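Subject: Re: [Lavstead-catering] The cup-and-tray robot and what it means for us
From: Shaimaa Abdel Rahman

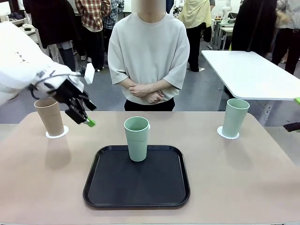 Three cups, two doilies and a tray.

On Sunday, Cherkaoui wrote:

> I know there has been grumbling, so let me set out what Pludora is
> offering. The arms would do tray setting and cup clearing in the Lavstead
> canteen from March. No posts go. Staff would be "freed up for customer
> contact", which is their wording, but I think it's a fair description.
> Cendcombe handles 1163 covers on a busy day and we handle 1689, so if
> anyone stands to gain from this it's us. I'd ask people to keep an open
> mind until they've seen it for themselves.

Well, I've seen it now, and my mind is about as open as it was before.

I'll be fair first. It's a nice bit of kit and the people showing it were polite and knew their stuff. The fingers have bright green tips and the arm wears a white sleeve, which I liked more than I expected to. But look at the table. Two of the cups have a doily each and the third has the tray to itself. When did any of us last have that much elbow room? At ten to one I have trays stacked up past the till, half of them with a soup bowl tipped over and a napkin stuck to the bottom.

I asked what happens when a cup is left on its side, or has a teabag and a fork in it. The answer was that a member of staff would "present" the items. So somebody stands there and puts the cups upright for the machine. That is a job, and I'd say a worse one than mine. At the moment I clear a table, have a word with whoever is sitting at it and move on to the next. I don't fancy being fixed to one spot feeding an arm.

Then there's "no posts go". I believe Cherkaoui means it. I'd still like it in writing, with the hours as well as the posts. There are 5 of us on the late shift and most are on short contracts. You can keep every post and cut every one of them down to ten hours, and the sentence would still be true.

Customer contact is the other thing. We do that now, while we're clearing. Take the clearing away and what are we meant to do, walk up to people empty-handed and ask how their lunch is? The regulars would hate it. I would too.

What I'd want before anybody signs:

– a trial at lunchtime, in our canteen, with our own dirty crockery
– 100 trays in a row, and a note kept of every time one of us had to step in
– who mops up when something gets spilled, and whether the arm has to stop while they do it
– the hours in writing, as above

If it gets through that I'll come back on here and say so. My wrists are not what they were and I'd happily hand over the heavy trays, as it happens. Cups were never the problem – it's the full racks coming out of the washer that do people's backs in, and when I asked about those I was told they were "on the roadmap".

Cherkaoui, could you ask Pludora about the racks before the next meeting? And could the meeting be at three this time, so the late shift can get to it?

Shaimaa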